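Vultum opens order book for hand-held gripper kits, with rental plan for smaller buyers

STUKASLEY, 31/07/2026 – Vultum today opened orders for its hand-held gripper kits, which companies use to record manual tasks before they commit to buying robot arms. The kits can be bought outright or rented by the month, and both options are open to customers of any size.

The company says most first-time buyers spend their budget in the wrong order. They pick an arm, pay for installation and then find out how much recording work is needed before the arm can do a useful job. Vultum's planning service reverses that. A customer lists the tasks it wants to automate, records people doing them with hand-held grippers, and gets a written estimate of equipment needs before any arm is ordered.

Rental starts at $789 per month for a pair of grippers, with a minimum term of 3 months. The price covers marker cubes, cables, chargers and repair of normal wear. Shipping is charged separately. Customers who move from rental to purchase within the first term can put half of the rent they have paid toward the purchase price.

Recording takes little space. A table, a few everyday items and a power outlet are enough for most tabletop tasks, and an ordinary office will do.

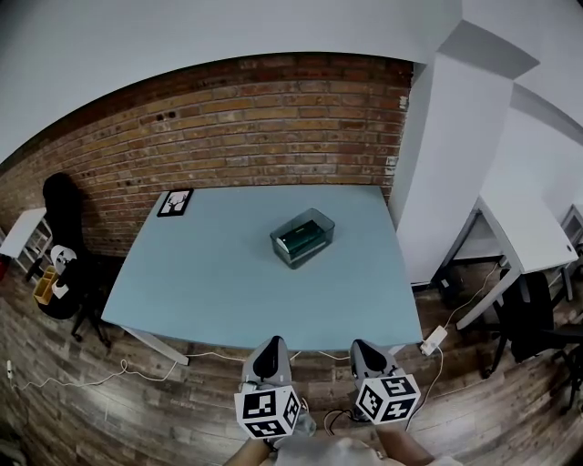

Hand-held grippers and marker cubes at a recording table.
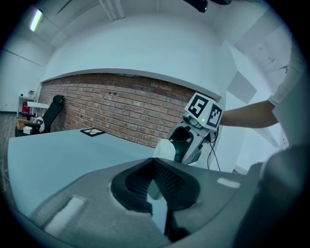

Vultum advises customers to budget for staff time as well as hardware. In a trial that began in April at Joly, a packaging firm, recording took 132 hours of staff time over the full term, almost twice what the firm had set aside. The planning worksheet now has a separate line for labor, and another for storage of the recorded data.

The worksheet also asks for floor space, the number of operators to be trained, and the date by which a purchase decision is due. Vultum returns the estimate within two weeks. It can be used with any supplier's arms – customers are under no obligation to buy further equipment from Vultum.

The first production run is 53 kits. Orders will be filled in the order they are received, and rental customers and purchase customers share the same queue. Spare parts will ship from the company's warehouse in Hinden.

The planning worksheet, price list and rental terms can be requested from the Vultum sales office in Stukasley. Buyers who need a formal quote for a budget request should state the closing date of their budget year when they write.

About Vultum
Vultum makes and rents hand-held recording equipment for robot training. Its offices are in Stukasley, with a parts warehouse and repair shop in Hinden.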